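Dye notebook – May, started 7:40 am

Third go at the walnut hull bath. Last two came out the color of weak tea and I know why for the second one at least (forgot to strain, hulls sat on the wool and left blotches). First one still a mystery.

Hulls are from the Siltville bag, the one on the low shelf, tied with string. Please don't use the Nivovville ones yet, they smell moldy and I want to look at them outside first.

100 g dry wool, 100 g hulls, so even weight. Soaked hulls overnight in the big enamel pot with the lid on. Strained through old curtain twice. Still gritty at the bottom, left the last inch behind.

Wool is the Seneviratne two-ply. Wetted out in plain water before it went in, a good long soak this time. No alum. Walnut shouldn't need it and I'm tired of changing two things at once.

8:30 – in the pot, low burner. Slow climb.
9:15 – barely steaming. Liquid looks almost black but that means nothing, the last one did too.
10:05 – holding. Lifted a strand on the spoon, decent brown already. Better than the last batch ever got.
11:00 – burner off. Leaving it in to cool, lid on. DO NOT stir, it's starting to felt a bit along one side where I fussed with it.

Sample card so far is at 34 and I've run out of the punched tags. Using cut-up cereal box untill someone orders more.

Trastoto skein (the slippery one, mostly silk) went in for the last half hour as an extra. Took up hardly anything. Might try it again with an iron dip, just a pinch, in the small jar so the pot stays clean. Iron in the big pot will gray everything after it for weeks.

To do: rinse tonight, dry in shade, cut 2 lengths for the window test. One covered, one not. Write the label BEFORE it dries this time. Also the drain stopper leaks agian, folded rag under it works for now.
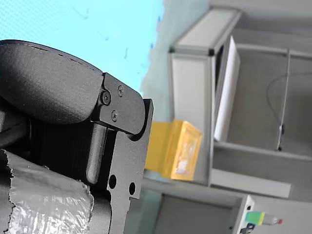

Leila – rinse it in water as warm as the bath is when you take it out, or that felted side will get worse. And I'd save the leftover liquid, mine gave a nice tan on a second round.

Dye room notebook, shared copy – questions to the bench by the sink – Back to top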